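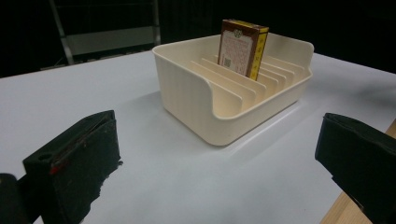 Wurkinwood Packing & Supplies Team

Long thread on trays, small boxes and why the supply table looks different from the last time you were in. Skip to whatever applies to you.

The cream tray with the ribs in the bottom is the one we're going with. It has a low scooped front and a higher back, and the small cartons stand up in the slots between the ribs. One carton in there so far. The rest go in this week.

Background for anyone new. Until July all the small cartons lived in one deep bin under the counter. They lay flat on top of each other, and whatever you wanted was at the bottom. People opened a second one of something because they couldn't find the first one.

Edvin Vik went through the bin when we emptied it and found 21 opened boxes that had a twin, also opened. Those are being used up first. They have a strip of masking tape on top. Please take a taped one before you take a clean one.

How to put a box in: short end down, printed side toward the front of the tray. Slide it between two ribs until it touches the bottom. Start with the back slots and work forward.

Back first matters more than I expected. If you fill the front slots first you have to reach over them with your hand at an angle, and the ones in front get knocked. Vilgot Hellström did it front first on the trial day and had to take the whole row out again.

A box on its own will lean a little. That's fine. Once there's one on either side they hold each other up. Don't wedge folded paper in the slot to straighten it — we had paper all over the last tray and it had to be picked out with tweezers.

What goes in: anything up to the size of a deck of cards, in a closed carton. What doesn't go in: loose sachets, open blister strips, tape rolls, pens. There is a jar for pens. It has always been the jar for pens.

If a carton is too thick for a slot, don't force it. The thick ones go on the shelf to the left of the door, spines out, same as the books used to be.

On labels. I was asked whether we should stick our own labels on the cartons. No. Most of them have enough printed on them already, and our stickers cover up the part you need. If the print is too small for you, there's a magnifier on a hook by the sink. I use it too.

We will label the tray. One strip along the front edge, pencil on white tape, so it can be changed. Vilgot has the neatest handwriting and has agreed to do it.

Some of you asked where the tray came from. It was in the lot of kitchen storage we got when the Loltitz shop on the corner cleared out its back room. We paid 50 for the lot, and the tray was near the bottom under a dish rack. I don't know what it was made to hold. It holds cartons well enough.

We looked at buying a proper drawer system first. The quote from Mogensen came to 1,479 with delivery. It was a good drawer system. We don't have that money this year and we don't have the wall for it either.

Cleaning: wipe the ribs with a damp cloth, going along the slots, then a dry one. Dust gathers where the ribs meet the floor of the tray, and a cotton swab gets it out. Let it dry all the way before the cartons go back. Wet cardboard swells and then it won't come out of the slot in one piece.

Please don't put the tray in the dishwasher. I have no idea whether it would survive, and I'd like to keep it.

The table. It's a white top and it shows everything, so cups stay on the counter by the window. Same with the label printer when it's not in use. If you need to spread out an order, use the long table in the Skenutden room and bring everything back when you're done.

Expiry dates. Edvin checks them on the last Friday of the month, so the next round is Friday, October 25, 2024. Anything past date goes in the paper bag on his desk. Don't throw it in the regular trash, and don't put it back in the tray because "it's only a week over."

Counting. We have 100 of the small cartons on the stock list and I don't think the list is right. When the tray is loaded I'll go through it against the shelf and post the corrected list on the inside of the cupboard door. Until then, if you take the last of something, write it on the pad.

A question that came in while I was typing: can the front slots stay open for things in use that day? Yes, good idea. Front two slots are for today's boxes. At closing they go back where they came from.

Another one: will there be a second tray? Only if we come across one the same size. I've asked at two places. If you see one — cream, ribs on a slant across the bottom, low front — send me a picture before you buy it.

The old bin is by the back door and it's free to whoever wants it. It has a lid. The lid fits if you press down on the left side first.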